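Prüfliste Regale, Leitern und Verkehrswege
Lager Zudden, Halle und Anbau
Stand: September

Die Liste wird beim Rundgang von vorn nach hinten abgearbeitet. Eingetragen wird i. O. (in Ordnung), Mangel oder entfällt. Zu jedem Mangel gehört ein Kommentar mit Ort, Feld und Maßnahme. Die Kommentare aus dem letzten Rundgang bleiben stehen, bis der Punkt erledigt ist.

Rundgang begonnen um 7:30 Uhr, vor der ersten Anlieferung. Hallentor geschlossen, Beleuchtung vollständig eingeschaltet.

1. Palettenregale

1.1 Belastungsschilder an jeder Regalzeile vorhanden und lesbar
Ergebnis: Mangel
Kommentar: An Zeile C fehlt das Schild auf der Torseite. Die Klebereste sind noch da, das Schild lag hinter dem Anfahrschutz. Die zulässige Fachlast beträgt dort 500 kg. Neues Schild bei Nullel bestellt, bis dahin laminierter Ausdruck mit Kabelbindern befestigt.

1.2 Stützen ohne sichtbare Verformung
Ergebnis: Mangel
Kommentar: Stütze am Kopfende der Zeile B hat auf Kniehöhe eine Delle nach innen. Mit dem Richtlatt gemessen, Wert liegt noch im zulässigen Bereich. Stelle mit Farbstift umrandet und beim nächsten Rundgang erneut messen. Keine Reparatur durch Zurückbiegen oder Schweißen.

1.3 Sicherungsstifte an allen Traversen eingesteckt
Ergebnis: Mangel, sofort behoben
Kommentar: In Zeile A, obere Ebene, fehlten 2 Stifte. Aus dem Vorrat ersetzt. Der Vorrat im grauen Kleinteilekasten ist fast aufgebraucht, nachbestellen. Es passen nur die Stifte von Nullel, die vom früheren Hersteller sitzen zu locker.

1.4 Anfahrschutz fest verankert
Ergebnis: i. O.
Kommentar: Anker am Eckschutz Zeile D im Frühjahr nachgezogen, sitzt fest.

1.5 Durchschubsicherung an den Doppelregalen
Ergebnis: i. O.

1.6 Paletten unbeschädigt und richtig aufgesetzt
Ergebnis: Mangel
Kommentar: Zeile B, mittlere Ebene: eine Palette mit gebrochenem Bodenbrett. Ware umgepackt, Palette aussortiert. Bei der Ware von Huamán kommen die Paletten öfter mit gesplitterten Klötzen an. Der Einkauf ist informiert und soll das beim Lieferanten ansprechen. Beschädigte Paletten werden bei der Annahme umgesetzt und gehen gar nicht erst ins Regal.

2. Fachbodenregale im Anbau

2.1 Standsicherheit, Wandbefestigung
Ergebnis: i. O.
Kommentar: Am hohen Regal neben der Tür zum Büro ist die obere Wandbefestigung nur durch Abtasten zu prüfen. Dafür die Stufenleiter nehmen, nicht auf den unteren Fachboden steigen.

2.2 Schwere Teile unten, leichte oben
Ergebnis: Mangel
Kommentar: Kartons mit Beschlägen standen wieder auf dem obersten Boden. Nach unten geräumt. Die Fachbeschriftung wird so geändert, dass der obere Boden nur noch für Verpackungsmaterial vorgesehen ist.

2.3 Keine überstehenden Gegenstände
Ergebnis: i. O.

3. Leitern und Tritte

3.1 Prüfplakette vorhanden und gültig
Ergebnis: Mangel
Kommentar: Die Anlegeleiter an der Rückwand hat keine lesbare Plakette mehr. Im Leiternverzeichnis ist sie als geprüft eingetragen. Neue Plakette erst nach erneuter Sichtprüfung anbringen.

3.2 Holme, Sprossen, Stufen
Ergebnis: Mangel
Kommentar: Bei der Stufenstehleiter aus der Werkstatt ist eine Niete an der dritten Stufe lose. Leiter gesperrt, rotes Band angebracht und in den Sperrbereich gestellt. Reparatur nur durch den Hersteller, sonst verschrotten.

3.3 Spreizsicherung
Ergebnis: i. O.
Kommentar: Gurte vollständig, keine ausgefransten Nähte.

3.4 Leiterfüße
Ergebnis: Mangel, sofort behoben
Kommentar: 2 Gummifüße abgelaufen und getauscht. Die alten Füße waren noch von der Erstausstattung.

3.5 Betriebsanleitung oder Piktogramme am Holm
Ergebnis: i. O.

4. Verkehrswege und Böden

4.1 Mindestbreite der Gänge eingehalten
Ergebnis: Mangel
Kommentar: Im Gang zwischen C und D standen Rollcontainer von Dranora quer. Fahrer bei der nächsten Abholung ansprechen. Die Container gehören auf die gelb umrandete Fläche am Tor, auch wenn sie nur kurz abgestellt werden.

4.2 Bodenmarkierungen erkennbar
Ergebnis: Mangel
Kommentar: Vor der Ladestelle ist die gelbe Linie bis auf Reste abgefahren. Nachmarkieren, sobald der Bereich für einen Nachmittag gesperrt werden kann. Klebeband hält dort nicht, das wurde im letzten Jahr versucht.

4.3 Keine Stolperstellen, keine losen Kabel
Ergebnis: i. O.
Kommentar: Die Schwelle zum Anbau ist weiterhin gelb-schwarz gekennzeichnet. Mit dem Hubwagen langsam fahren.

4.4 Boden sauber und trocken
Ergebnis: i. O.
Kommentar: Bei Starkregen drückt Wasser unter dem Tor durch. Beim Rundgang nichts festgestellt. Bindemittel und Abzieher hängen bereit.

5. Notausgänge und Brandschutz

5.1 Notausgänge von innen ohne Schlüssel zu öffnen
Ergebnis: i. O.
Kommentar: Beide Türen vollständig geöffnet, auch bis zum Anschlag. Die Tür zur Hofseite geht schwer. Bänder gefettet.

5.2 Fluchtwege frei
Ergebnis: Mangel, sofort behoben
Kommentar: Leere Kartonagen vor der Hoftür. Entfernt. Das ist der zweite Eintrag an gleicher Stelle, deshalb Thema in der nächsten Unterweisung.

5.3 Feuerlöscher zugänglich, Prüfdatum gültig
Ergebnis: Mangel
Kommentar: 2 Löscher im Anbau sind im kommenden Monat zur Prüfung fällig. Termin vereinbaren und mit den Geräten in der Halle zusammenlegen.

5.4 Rettungszeichenleuchten
Ergebnis: i. O.

6. Erste Hilfe

6.1 Verbandkasten vollständig, Ablaufdaten geprüft
Ergebnis: Mangel
Kommentar: Wundschnellverband fast leer, eine Kompresse abgelaufen. Nachgefüllt wird aus dem Büroschrank. Entnahmen bitte in den Meldeblock eintragen, auch bei einem einzelnen Pflaster.

6.2 Aushang mit Notrufnummern und Ersthelfern aktuell
Ergebnis: i. O.
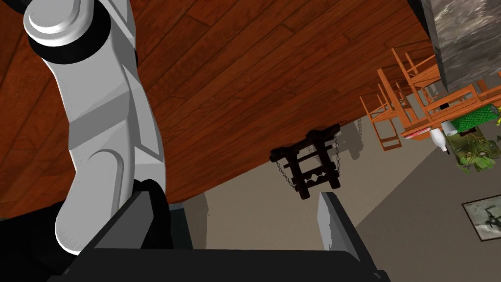
7. Offene Punkte und Fristen

Sofort: Die gesperrte Stufenstehleiter bleibt außer Betrieb. Wer eine Leiter in der Werkstatt braucht, holt die aus dem Anbau und bringt sie danach zurück.

Bis Monatsende: Belastungsschild Zeile C, Sicherungsstifte nachbestellen, Verbandkasten auffüllen, Termin für die Feuerlöscher.

Bis zum nächsten Rundgang: Markierung vor der Ladestelle, Sichtprüfung der Anlegeleiter, Nachmessung der Stütze in Zeile B.

Die ausgefüllte Liste wird im Ordner Arbeitsschutz im Büro abgelegt, eine Kopie hängt am Brett neben der Stempeluhr.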